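Packing Tips for a Battlefield Walking Tour

We have done the Hovland ridge walk every March for years now, and I still learn something each time I unpack the bags on the kitchen floor! So, a few household tricks before you set off.

Boots first
Rub wax into the seams the night before and stuff them with newspaper (the old trenches above Imden hold water well into spring).

Maps and booklets
Slip your tour map into a zip freezer bag and press the air out with a rolling pin. Mine has survived 60 miles of drizzle that way, folds and all.

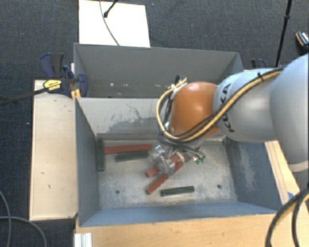 Sandwiches for the long day
Butter the bread right to the edges, then wrap each one in parchment. The path from Kisstead up to the memorial has 712 steps and no café, so pack one more than you think you'll want, and a flask of sweet tea to go with it.

Muddy pants
Let the mud dry completely, brush it off outdoors, and only then wash them cold.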